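Sarcombe Hall, pre-event check for hired entertainers
Act: Jollow (tribute singer, one backing player)
Checked by: Rhiannon Parri. Read over by: Wafula Khaemba. October booking.

1. Insurance certificate on file: YES
Policy ends 1167. Agent says it covers "all usual stage activity." I'd like that in writing, with the knee slides named.

2. Electrical test labels on amps and leads: PARTLY
2 leads have no label. Told they were "done with the rest." Not accepted. Use house leads.

3. Floor and mat edges: YES
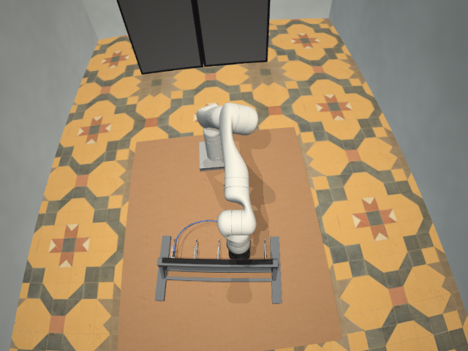 Arm and rack on the mat, tile floor on three sides.

4. Stage load: YES
Act's own figures. Wafula wants them checked against ours. So do I.

5. Exits clear with 70 seated: NO
The Plistodgate layout they sent puts the merch table across the side door. Move it and recheck before doors.

6. Fog machine: NO
The Mussa unit came with no manual. "We never had trouble with it" is not a safety record. Leave it in the van.

7. Sound level agreed: YES
Agreed by phone. We'll see how long that lasts once the encore starts.

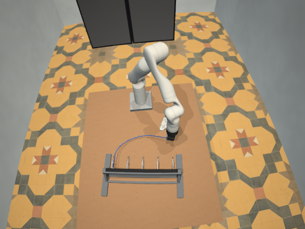
Wider view from above, with both side walls.

8. Candles or open flame: NONE DECLARED
Ask again on the night.

Result: HOLD. Items 2, 5 and 6 to be signed off by R.P. before sound check.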